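Die Stimmung von Murnham

Der Auftrag umfasste ein Instrument und eine Frist. Das Instrument war ein Orgelpositiv der Werkstatt Chang, vier Register, Stimmtonhöhe laut Akte 440 Hertz bei 18 Grad. Die Frist endete im März. Meenakshi Nigam unterschrieb beides und nahm den Zug um 6.40 Uhr nach Murnham.

Die Kapelle war unbeheizt. Nigam hängte das Thermometer in Höhe der Pfeifenmündungen auf und wartete, bis sich der Wert nicht mehr änderte. Elf Grad. Sie trug ihn in die erste Spalte ein. In die zweite Spalte gehörte die Abweichung des a', in die dritte die Bemerkung. Die dritte Spalte ließ sie in der Regel leer.

Der Winddruck betrug 66 Millimeter Wassersäule, gemessen am Kanzellenventil des tiefsten Tons. Das entsprach der Akte. Der Balg schloss dicht, die Traktur lief ohne Spiel. Sie begann beim Gedackt und arbeitete sich in Quinten und Quarten durch die Temperaturoktave. Bis zum fis' lag jede Abweichung im erwartbaren Bereich.

Das fis' sprach an, hielt den Ton drei Sekunden und sank dann um zwei Cent. Sie wiederholte den Versuch. Drei Sekunden, zwei Cent. Sie tauschte die Pfeife gegen das g' -- das Sinken blieb an der Stelle und ging nicht mit der Pfeife. Der Fehler saß also in der Lade.

In der Akte lag ein Brief des Vorgängers, eines Stimmers aus Zarbridge, der das Instrument neunzehn Jahre betreut hatte. Er schrieb über Holzfeuchte, über die Firma Sidero, die ihm einmal die falschen Federn geliefert hatte, und auf der letzten Seite über das fis'. Der Satz lautete: »Man lasse es, wie es ist.« Eine Begründung fehlte. 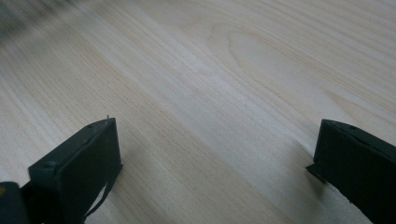
Helles Holz mit ovaler Fladerzeichnung.

Nigam legte den Brief neben die geöffnete Lade und suchte. Eine Begründung fand sich an keinem der zugänglichen Teile. Sie prüfte die Ventile, die Schleifen, die Stöcke, zuletzt die Rückseite der Füllung. Eiche, durchgehend. Sie legte den Brief wieder in die Akte.

Gegen vier Uhr nachmittags zog sie das Ventil des fis'. Das Leder war einwandfrei. Darunter, quer über der Kanzelle, lag ein Papierstreifen von der Breite eines Fingernagels, mit Knochenleim befestigt. Er hob sich unter Druck an und gab nach drei Sekunden einen Teil des Windes frei. Auf der Unterseite stand mit Bleistift ein Vorname. Die Handschrift war die des Briefes.

Die Entfernung hätte eine Minute gedauert. Nigam hielt den Spatel über der Kanzelle und maß noch einmal die Temperatur. Elf Grad, unverändert.

Sie setzte das Ventil wieder ein, spannte die Feder nach und schloss die Lade. Dann stimmte sie die übrigen Pfeifen fertig. Im Protokoll stand beim fis' in der zweiten Spalte: minus zwei. In die dritte schrieb sie: bekannt.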